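# Why a hot pan leaves a mark: heat and how it moves

Unit 4 of the Soltden Home Science pages, for readers aged 8 to 11. Text by Suryani Tjoa.

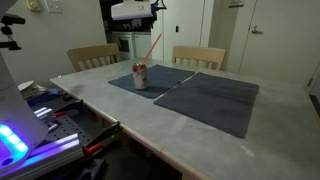
Heat is energy that moves from a warmer thing to a cooler thing. It keeps moving until both are at the same temperature. Cold does not move. When you hold an ice cube, your hand feels cold as heat leaves your skin and goes into the ice.

## Three ways heat travels

**Conduction** happens when two things touch. The tiny particles in the hot thing shake quickly. They knock against the particles next to them, and those start to shake more quickly too. A metal spoon standing in soup gets hot at the handle in this way.

**Convection** happens in liquids and gases. Warm water is lighter than the same amount of cool water, so it rises, and cool water sinks to take its place. A pan of water on a hob is stirred by its own heat.

**Radiation** needs nothing in between. The heat of the Sun reaches us through empty space.

## Conductors and insulators

A material that lets heat through easily is called a conductor. Most metals are good conductors. A material that slows heat down is called an insulator. Cork, wool, wood and still air are insulators.

Many insulators work by trapping air. Wool has small gaps between its fibres, and cork is full of tiny closed pockets. Air that cannot move about carries very little heat.

A mat under a hot dish slows the heat on its way to the table. It does not stop it completely. A thick mat slows heat more than a thin mat of the same material, and some thin mats are only meant for plates.

## What heat does to a table

Wood contains a little water. If one spot is heated strongly, the water there turns to vapour and can get caught in the varnish, where it shows as a cloudy white ring. Glass has a different problem. The heated part grows slightly while the rest stays the same size, and the glass may crack. Stone copes better, though it can still crack if it is heated too suddenly.

## Test it yourself

Ask an adult to help with the warm water.

You need:

- 4 mugs of the same kind
- warm tap water (not boiling)
- a wool sock, a sheet of kitchen foil and a tea towel
- a kitchen thermometer

1. Wrap one mug in each material. Leave the last mug bare.
2. Pour the same amount of water into every mug.
3. Write down the temperature of each.
4. Wait 20 minutes, then measure again.
5. Take the second number away from the first.

The mug with the smallest answer lost the least heat. The bare mug is the control – it shows what happens with no wrapping at all.

## Words to know

- **Particle**: a very small piece of matter
- **Vapour**: water in the form of a gas
- **Control**: the part of a test that is left unchanged

Unit 5 covers melting and freezing.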